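La société de production Clalia publie ce fil à l'occasion de la diffusion, en juin, de la troisième saison de la série « Brurudden ». Il réunit les informations utiles aux téléspectateurs, à la presse et aux diffuseurs partenaires.

1/ La saison 3 de « Brurudden » compte 11 épisodes de 51 minutes. Elle est proposée à raison d'un épisode par semaine, à 21 heures, en version originale sous-titrée et en version française. La version française a été réalisée sous la direction de Wanda Wróbel.

2/ Rappel de la situation à l'issue de la saison précédente : l'inspectrice Sadowski a quitté la brigade portuaire après le classement de l'affaire du ferry. Le dossier a été transmis au parquet sans que l'identité du second passager soit établie. La station de pilotage est placée sous administration provisoire.

3/ Le premier épisode, « Eaux intérieures », reprend le récit huit mois plus tard. Un carnet de bord est retrouvé dans la cale d'un caboteur en réparation. Les dernières pages portent une écriture que l'inspectrice reconnaît. Elle demande sa réintégration, qui lui est refusée.

4/ Danuta Ziółkowski conserve le rôle de l'inspectrice Sadowski. Ksawery Kaczorowski, présent dans deux épisodes de la saison 2, rejoint la distribution principale dans le rôle du juge d'instruction. Son personnage apparaît dès la première séquence.

5/ La réalisation est assurée par Bartosz Pietrzak pour les épisodes 1 à 6 et par Roman Bielecka pour les épisodes 7 à 11. L'écriture a été confiée à la même équipe que les saisons précédentes. Les scénaristes ont souhaité revenir à une enquête unique, suivie du premier au dernier épisode.

6/ Le tournage s'est déroulé sur 13 semaines. Les intérieurs du commissariat ont été reconstruits en studio, le bâtiment utilisé pour les deux premières saisons n'étant plus disponible. Les spectateurs attentifs relèveront que l'escalier se trouve désormais à gauche de l'accueil. Ce changement est mentionné dans un dialogue de l'épisode 2.

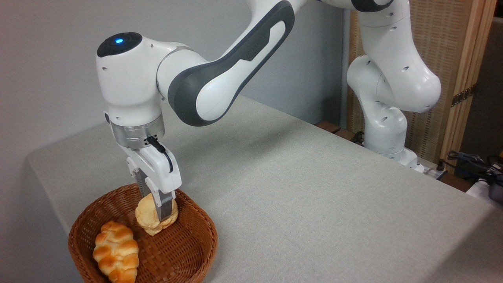

7/ Épisode 2, « La Passe nord ». Le juge ordonne une nouvelle expertise du ferry. Pendant ce temps, l'inspectrice rend visite à l'ancien chef mécanicien, qui vit retiré sur l'île et refuse d'abord de la recevoir. L'épisode comporte une longue séquence sans dialogue, pour laquelle les sous-titres destinés aux personnes sourdes et malentendantes ont fait l'objet d'un travail particulier.

8/ Épisode 3, « Pundisitz ». Le titre est le nom du caboteur. L'armateur est entendu pour la première fois et sa déposition contredit le carnet de bord sur l'heure d'appareillage. Nous invitons les personnes qui souhaitent préserver la surprise à ne pas consulter le résumé détaillé du dossier de presse, lequel révèle l'issue de l'audition.

9/ Plusieurs messages nous interrogent sur l'absence du lieutenant, personnage apprécié de la saison 1. Nous confirmons qu'il ne figure pas au générique des trois premiers épisodes. Aucune information ne sera communiquée sur la suite avant diffusion.

10/ Les saisons 1 et 2 restent accessibles en intégralité jusqu'au dernier épisode de la saison 3. Une audiodescription en français accompagne chacun des nouveaux épisodes. Pour les saisons antérieures, elle est limitée à la saison 2.

11/ Une erreur s'est glissée dans le calendrier transmis aux rédactions : les épisodes 5 et 6 y étaient annoncés le même soir. Ils seront diffusés à une semaine d'intervalle, comme les autres. Un calendrier rectifié a été adressé à l'ensemble des destinataires.

12/ Les demandes d'entretien avec les interprètes et les réalisateurs sont à transmettre au service de presse de Clalia, en précisant le support, la durée souhaitée et la langue de l'échange. Danuta Ziółkowski répondra aux questions en français et en polonais. Les visuels de la saison sont fournis sur demande, sous réserve de la mention du crédit.

13/ Les résumés des épisodes 4 à 6 seront publiés à la suite de ce fil après la diffusion de l'épisode 3. Les réponses révélant des éléments de l'intrigue pourront être masquées pendant cette période.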